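Flallham Bin Objects

Notes on the household and toy objects kept in the Flallham set, and on the metal bins they are sorted in. Maintained by Chaminda Barua.

Contents

The set holds 79 objects. Most are small enough to pick up in one hand: brushes, cups, balls, blocks and odd plastic shapes. The object list gives a short name, main colour and weight in grams for each. Nothing in the set weighs more than 600 g.

Naming

Names are plain words, colour first, in lower case with underscores. Use Canadian spelling (grey, colour). If two objects would get the same name, add a number to the second one.

blue_hairbrush
orange_hexagon_block
green_flanged_cup
clear_ball

Bins

Two grey sheet-metal bins stand one behind the other on a wooden tabletop. Objects move between them and are not sorted by type. The bins are scratched and marked with colour in places. Do not repaint them partway through a series.
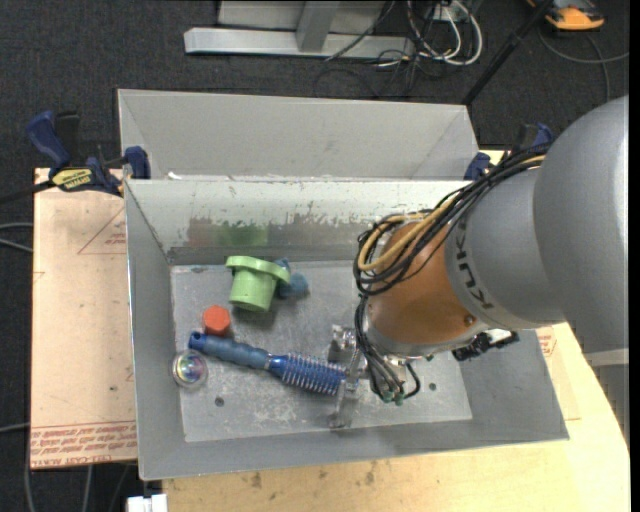 Known issues

The clear ball changes colour with the light. It is listed as clear whatever tint it shows.
Weights for 39 objects were taken on an older kitchen scale and are rounded to the nearest 5 g.
The Corum list uses the old names. Convert it before merging.

Changes

September: fixed duplicate names, added missing weights.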